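Ich bin letzte Woche beim Schachabend in Dernberg sang- und klanglos untergegangen, und es war der schönste Abend seit Monaten. Drei Partien, drei Niederlagen, die letzte gegen Gunnel Moen, die 86 ist und beim Nachdenken summt. Auf dem Heimweg habe ich mich gefragt, warum ich das eigentlich so selten mache: irgendwo hingehen, mich an einen Tisch setzen und ohne jeden Zweck spielen.

Meine These (und ja, ich weiß, sie klingt nach Stammtisch): Wir haben uns das Spielen am Tisch abgewöhnt und halten das auch noch für Fortschritt. Auf meinem Handy sind 148 Partien gespeichert, alle gegen Leute, deren Gesicht ich nie gesehen habe. Ich könnte dir von keiner einzigen erzählen, wie sie ausgegangen ist. Die drei vom Schachabend dagegen kann ich dir fast komplett nachspielen, inklusive der Stelle, an der ich meine Dame eingestellt habe und Gunnel nur kurz »Oh« gesagt hat. Dieses »Oh« kriegt keine App hin!

## Der Tisch muss gar nicht schön sein

Viele warten ja auf den perfekten Rahmen. Erst muss das gute Brett her, dann der ruhige Sonntag, dann die passende Lampe, und am Ende spielt man gar nicht. Dabei reicht eine Decke mit Blümchen drunter, und los geht's. Tormod Forsberg hat mir mal vorgerechnet, dass er 900 Kronen für einen Figurensatz ausgegeben hat, der seitdem im Schrank steht. Gespielt wird bei ihm mit dem alten Kram aus dem Ferienhaus in Haugen, bei dem ein Läufer durch einen Flaschenkorken ersetzt ist. Funktioniert tadellos, nur im Endspiel greift man manchmal daneben.

Und dann gibt es diesen Moment vor dem ersten Zug, den ich am Bildschirm nie habe. Turm in die Ecke, Springer daneben, die Bauern davor, jedes Mal dieselben Handgriffe, und trotzdem fängt dabei etwas an. Man redet noch über den Bus und das Wetter, während die Hände längst beim Spiel sind.
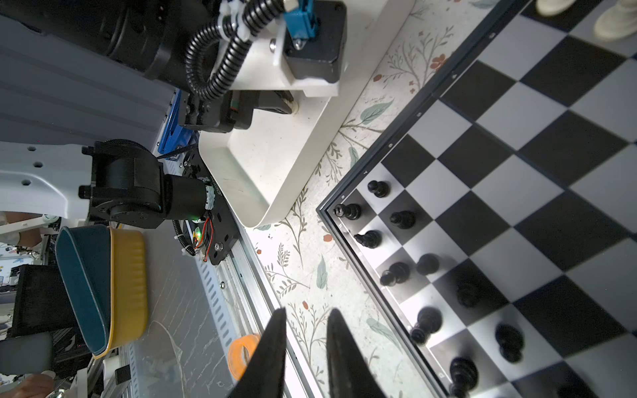 ## Und die Kinder?

Jetzt kommt garantiert jemand und sagt: Die Jungen wollen das doch gar nicht mehr. Glaube ich nicht. Meine Nichte hat mich im Oktober so lange bekniet, bis ich ihr die Rochade erklärt habe, und danach hat sie an jeder passenden und unpassenden Stelle rochiert. Was den Kindern fehlt, sind Erwachsene, die sitzen bleiben. Ich nehme mich da nicht aus, ich stehe auch ständig auf, weil die Waschmaschine piept oder ich »nur ganz kurz« etwas nachschauen will.

Von mir aus muss es übrigens kein Schach sein. Mühle, Mau-Mau, irgendwas mit Würfeln, völlig egal. Hauptsache, gegenüber sitzt ein Mensch, der schnauft, trödelt, mogelt oder sich diebisch freut. Das ist unbequem, klar, man muss verlieren können und dabei auch noch ein halbwegs freundliches Gesicht machen. Ich übe noch!

Nächsten Donnerstag gehe ich jedenfalls wieder hin. Gunnel hat mir Revanche versprochen, und ich habe mir fest vorgenommen, diesmal auf meine Dame aufzupassen.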